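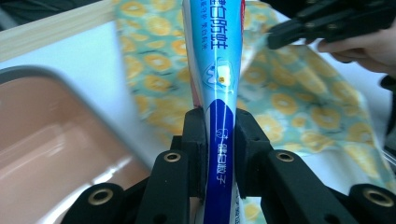
How Do You Shop for a Robot?

Imagine your school has decided to get a robot. Hooray! It will pick things up, put them down and help your science club do all kinds of experiments. Now comes a question that grown-up engineers have to answer too: what should you buy, and how much money do you need?

Planning for a robot is a lot like planning for a pet. If you bring home a hamster, you can't just bring home a hamster. You need a cage, food, bedding, a water bottle and maybe a wheel for it to run around in all night long. A robot needs its own pile of stuff, and the fun part is figuring out what goes on the list.

Start With the Job

Before you look at any prices, write down what you want the robot to do. Be picky! "Help us" is a very hard job to shop for. "Pick up a tube of toothpaste and set it in a basin" is a great one, and you can ask good questions about it right away.

How heavy is the tube? Is it hard or squishy? Is it the same width all the way along? (Look at a toothpaste tube at home. Many are flat at one end and round at the other, and they get skinnier every time you brush!) A robot that is terrific at lifting square blocks might have a tough time with something bendy and shiny.

Shiela Dizon plans robot projects for the Musmont Science Workshop, where kids and grown-ups build things together. She makes her teams write the job on a card and tape it to the wall. When somebody finds a cool gadget and wants to buy it, they have to point to the words on the card that the gadget helps with.

"I love gadgets more than anybody," Shiela says. "The card is mostly there to stop me."

Meet the Gripper

A gripper is a robot's hand. It might have two fingers, or three, or a suction cup, or a soft bag that squeezes around things. Human hands are amazing because one pair can thread a needle and also carry a watermelon. Most grippers are good at fewer things than that, so you choose one to match your job.

Some grippers aren't attached to a robot at all. A person holds one and works it by hand, picking things up with its fingers. Why would anybody do that? Because it's a super way to try things out! You can learn a lot about which objects slip, which ones tip over and which ones are easy to grab. Teams also use hand-held grippers to show a robot how a job is done, a bit like a coach showing you how to swing a bat. A camera on the gripper records each try.

For someone planning a budget, this is big news. A hand-held gripper can cost much less than a whole robot arm, so a team can get going while it saves up for the arm.

Gripper fingers can be made in different ways too. Fingers made on a 3D printer are handy because if one snaps, you can print another. Shiela always puts spare fingers on her list.

The Sneaky Costs

Here is where many first budgets go wrong - they have the exciting things and leave out the boring things. Igor Vávra fixes equipment at the same workshop, and he keeps a list of boring things on the inside of his cupboard door:

Spare fingers and screws
Cables (longer than you think!)
A strong table that doesn't wobble
Safety glasses
Stuff to practice on
Time to learn how it all works
Money for repairs

"Stuff to practice on" is the cheap and cheerful part. You can use things from around the house: tubes, cups, towels, plastic tubs. A cloth is a fantastic test because it never folds the same way twice. Check with a grown-up before you borrow the good towels.

"Time to learn" doesn't look like money, but it matters. If your club only meets on Thursday after school, ask yourselves how many meetings you'll need before the robot does anything useful. Then add a few more.

Let's Do the Math

Suppose your club has $1,760 to spend. That sounds like a mountain of money! You decide to get 2 hand-held grippers so that two people can practice, or one person can try a job that takes both hands.

A smart planner saves a piece of the money for surprises. Let's save 10 percent.

10 percent of $1,760 is $176.

$1,760 take away $176 leaves $1,584.

So $1,584 is what you have for grippers, spare parts, cables and all those boring things on Igor's list. The $176 goes in an envelope, and you don't peek at it until something breaks.

Now you can ask a store or a builder for prices. Ask more than one, and ask each of them the same questions. Does the price include the camera? What about shipping? Can we buy one finger if one finger breaks, or do we have to buy the whole set?

Try It Yourself

You can make a robot plan with paper, a pencil and a pair of kitchen tongs.

1. Pick a job, such as moving a tube of toothpaste from the table into a bowl. Keep the cap on!
2. Do the job with the tongs. Try it ten times and write down how many times you drop the tube.
3. Try again with a towel, and then with a plastic cup.
4. Wrap rubber bands around the ends of the tongs and do it all over again. Did you drop things less often?
5. Write your shopping list. What kind of fingers does your robot need? What spare parts would you get?

Swap lists with a friend and see if they can spot something you forgot. Igor says the thing people forget most is a place to plug everything in.

Words to Know

Budget: a plan for how you will spend your money.
Gripper: the part of a robot, or a tool held by a person, that grabs things.
Spare: an extra one you keep in case the first one breaks.
Quote: a price a seller gives you before you decide to buy.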